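Tovside Folding Set – README

Last touched in September by Nest Humphreys. If you are reading an older copy, the part about sleeves was wrong. Sorry about the sleeves.

What this is: a set of 2,642 short clips of people folding cloth. Towels mostly, then plain cloths, pillowcases, T-shirts, and one category called "other" that we will get to. Every clip has a row in a table saying what was folded, on what surface, into what shape, and how well a second person thought it went. The rooms are ordinary working rooms with beds in them, desks in them, and colleagues.

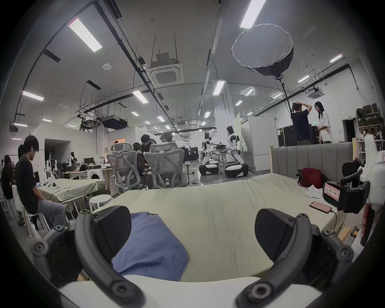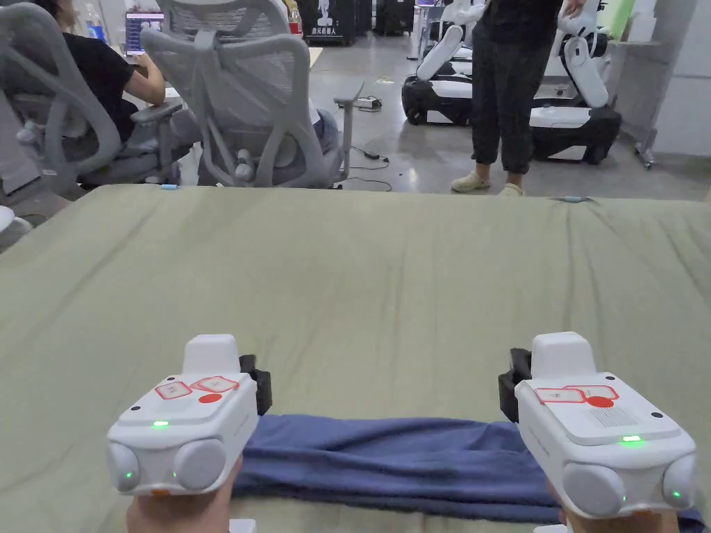
Why folding

Gwawr Llewellyn wanted a set about laundry. Laundry is a large subject, and after one afternoon of listing its parts we agreed to start at the end, with the pile. Folding has the advantage that everyone on the project already had opinions about it. It has the disadvantage that everyone on the project already had opinions about it, and the labeling guide is 5 pages long as a result.

Files

clips/ has the clips, in folders named by item.
folds.csv has one row per clip.
surfaces.txt describes the surfaces in plain words.
guide.txt is the labeling guide. Read it before you argue with a label.
old/ is kept for people who used the first release. Please don't start there.

Columns in folds.csv

clip: the clip name, matching the name in clips/.
item: towel, cloth, pillowcase, tshirt, other.
color: one plain word. We tried being precise and got "dusk," "slate" and "school uniform" for the same towel. It now says blue.
surface: bed, table, other.
start: flat, heap, half (half means somebody had already made one fold when the clip began).
target: half, thirds, quarters, band, roll.
score: 0, 1 or 2. See below.
folder: initials of the person folding, changed so they don't match anyone.
note: free text. Some of it is useful.

About "band"

A band is a long flat strip, wider than it is deep. It came in because Gwion Vaughan folds towels that way at home and would not be talked out of it. We were going to file his under "thirds," but the proportions are different and a thirds fold gets one more turn at the end. If you merge the two in your own work you'll find the scores drift, and you will have us to blame for only half of that.

How scoring works

2 means the edges meet, the shape is the one named in target, and you could put it on a shelf in front of a relative.
1 means the shape is right and the edges wander.
0 means it is a heap with ambitions.

Siwan Bevan scored the towels and cloths, Kayode Oyewole the pillowcases and T-shirts. They then swapped and each rescored 1,000 of the other's clips. Where they disagreed, the lower score stands. Siwan is strict about corners. Kayode is forgiving about corners and merciless about collars, so a T-shirt with a 2 has really earned it.

Surfaces

Surfaces turned out to matter more than items. A mattress gives under a cloth and the cloth goes down with it, so the second fold tends to slide off the first. A bare table is too slippery for a thin pillowcase. A table with a cover on it is the easiest of the lot until the cover starts moving too, and then you are folding two things. Clips where the cover ends up inside the fold are marked "cover" in the note column. There are more of these than we'd like.

We did not iron or stretch the covers between takes. A wrinkled cover under a smooth towel is a hard thing to find the edge of, and people have them at home. Where the cover and the item are close in color, the note column says "close."

Clutter

Nothing was cleared away to make a nicer background. If a bag lives on the bed, it lives on the bed, and phones get put down wherever phones get put down. Other people go on working at the far side of the room. If you need tidy backgrounds, the Cimia set has those, and Gwawr can point you to the right release. We think ours is closer to what a bedroom looks like when there is washing to be done in it, but we would say that.

The "other" category

Two socks (not a pair), an apron, a tea towel with a hole in it, and a fitted sheet. The fitted sheet has no score above 0. Gwion has asked for this to be recorded as a fault of the sheet. It is listed under known issues in the form he requested.

Known issues

The fitted sheet is at fault.
Left-handed folders are too few. We know who they are and have asked them nicely.
Some clips labeled heap start with something closer to a loose quarter. The guide draws the line at "can you see a deliberate edge," and deliberate is doing a lot of work there.
Two pillowcases appear under cloth. They have been washed so often that the argument went on too long and we stopped.
The sleeves: T-shirt clips in the first release had left and right sleeve swapped in the note column. Fixed in folds.csv, still wrong in old/.
A roll that unrolls after the last fold keeps its original score. Siwan objects to this and would like you to know it.

Suggested split

Split by folder, never by clip. People fold the same way every time, even the ones who swear they don't, and a random split will make your numbers look wonderful for reasons that have nothing to do with cloth. The Su split used in the first release was random. We have stopped quoting results from it and would be glad if you did too.

Use

Free for research and teaching. Please don't try to work out who is in the clips; they agreed to have their folding judged and nothing beyond that. If someone in a clip asks to come out of the set, the clip goes, and the table is updated at the next release. Check you have the current one before you publish.

Contact

Label corrections go to Kayode, with the clip name and the score you think it should have. Missing or broken files go to Nest. Questions about storage go to Ovton, who host the files and have no view on towels.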